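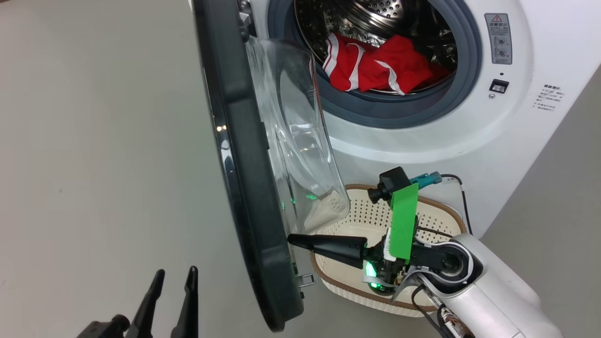 A red garment with white trim in the bottom of a front loader. The latch hook is on the inner edge of the door.

128 shares | 17 comments

Most complaints about front-loading washers concern the wash. Fewer concern the unloading, although that is where clean clothes pick up marks from the door seal and where small items go missing. The problem begins with the shape of the machine. The opening is narrower than the drum behind it, and a flexible rubber gasket fills the gap between the two. The gasket has a fold, and the fold holds water, lint and the occasional sock.

Striped sportswear is a fair test of the whole routine. Red fabric can bleed in a warm wash, and white piping shows any transfer. The care guide issued by Brirndale, a uniform supplier, sets 40 degrees Celsius as the upper limit for its team shorts and asks that they leave the drum within 2 hours of the final spin. Damp red cloth pressed against a white item for longer than that is a common source of pink edges.

Open the door to its full stop before reaching in. A half-open door narrows the path, and the latch hook can snag knit fabric. Pull toward the center of the opening and support the load from underneath. A bundle dragged over the lower lip wipes whatever is in the seal onto the cloth.

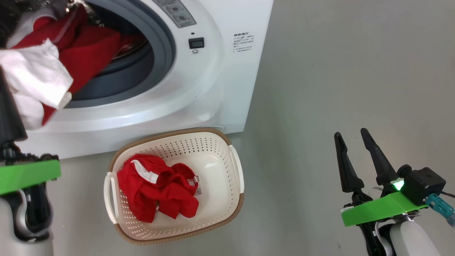 Red laundry and a white cloth at the door opening, with a perforated basket on the floor in front.

Basket position affects the work more than basket size. A low basket set directly under the opening shortens the distance and catches anything that drops. One kept a step to the side means a turn with every handful. Perforated plastic suits damp loads better than solid plastic or lined wicker, as air reaches the bottom layer. The Wila basket used in our comparison holds 69 liters, too deep for this job when filled. The smaller Arain model has a cutout handle at each end and can be lifted level.

White items should come out first where the load allows it. Where red and white have tangled, remove the bundle whole and separate it over the basket.
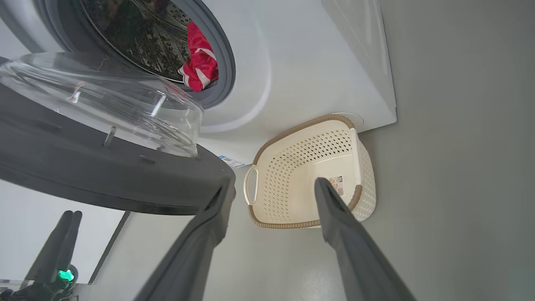

Turn the drum by hand through 3 full rotations once it seems clear. Thin garments cling to the perforated wall above eye level and fall on the second or third pass. Run a dry cloth around the gasket, lift the fold at the lowest point, and wipe the glass. Borkel, a repair shop that services front loaders, recommends leaving the door ajar until evening after a morning wash.

Drain filters are a separate matter and will be covered in June.

17 comments | Share this article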